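Reading time: 2 min

Search this notebook

2022-03-25 -- snack sorting, bin layout

Wood-top table by the black frame. Task for this block: packaged snacks into bins, one type per bin, with the stock as it comes out of the Zarkstead order. Vesna Berisha set the layout, I kept notes. Order sheet lists 44 pieces across two types. I did not check it against the stock.

Clear bin first. Clear plastic is a poor choice on this tabletop. The grain shows through the walls and the rim is hard to pick out under the overhead light. Loose bags make it worse, so packaging should come off the table before a run starts.

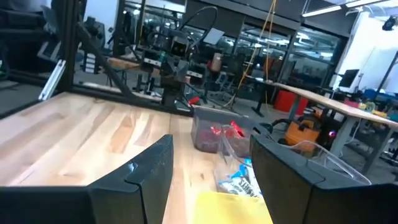

Clear bin with the dark contents, crumpled bag in front.

Tinted bins are easier to judge at a glance. Vesna wants the yellow one left of center and the bars toward the near left corner. I would keep more space between the bars and any clear container, as wrappers end up under the rim. Silvery film with blue ends also throws glare. Matte labels from Trullari may help -- not ordered yet. 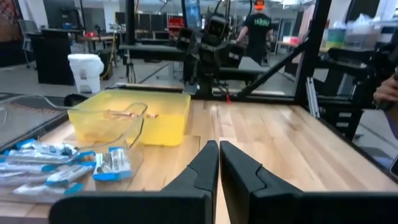 Silviu Enache

To do in March:
- mark bin positions on the table with tape, 2 per side
- ask Prondeo for 4 more tinted bins, same size
- decide whether clear containers stay in the set at all
- wipe down the tabletop, crumbs get into the grain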